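Monday, 6 am, coffee, and I'm finally writing up the dealer awards thing.

Short version: our dealership won something. Regional service team of the year, 13 dealers in the running. I've been on the service desk at Forsberg for 15 years and we have never won so much as a raffle. So yes, I bought a jacket.

The dinner was out at Skudness, in the big hotel by the water. Long drive. I took a demo car because mine has the wheel bearing noise I keep telling customers not to ignore. Ha. The demo was one of the new plug-in wagons, full charge when I left, and the battery part was done after 34 miles with the heat on. Not bad for that weather. After that it's just a heavy gas car with nice seats.

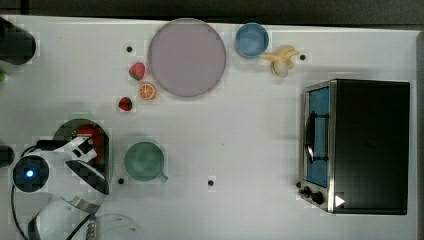

Anyway. The awards. Table 64, right at the back by the kitchen doors, which tells you how much they expected us to win. Sales awards first, and those go on forever. Best used car growth. Best fleet. Best newcomer, which went to a place that has been open longer than ours, don't ask me.

Then service. Margit Sjögren went up for us, she runs the workshop and hates microphones. Said thank you, said the techs did it, sat down. Nine seconds maybe. Best speech of the night and I'm not just saying that becuase she signs my vacation forms.

What they score you on, if anybody cares: customer surveys, repeat repairs, how long a car sits waiting for parts. The surveys are the killer. One person gives you a four because the coffee machine was broken and there goes your month. Repeat repairs is where we did well. Margit makes everyone road test before the keys go back, even for an oil change. Slow, and people complain. Works though.

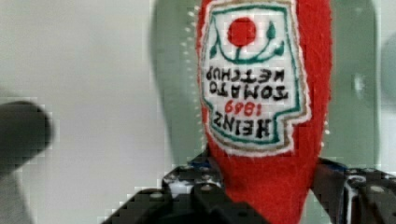
Parts wait was our worst number. Still is. We had a wagon up on the lift half of December waiting for one door module — one! — and the customer was very nice about it, nicer than I would have been. The loaner we gave him smelled of dog. We call that one the Canine and it's going to auction soon, thank god.

Trophy is glass and weighs a ton. It's on the service counter now next to the key box and has already been used to hold a door open.

Drove home the next morning on gas, stopped for a terrible sandwich. Wheel bearing is booked for next week, staff rate. I'll post about it if they find anything worse.

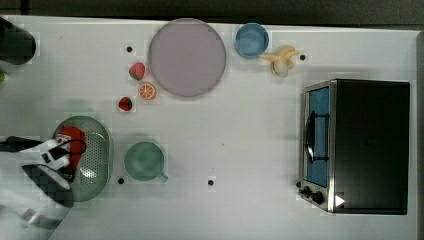
Plate, blue bowl, banana, strawberries.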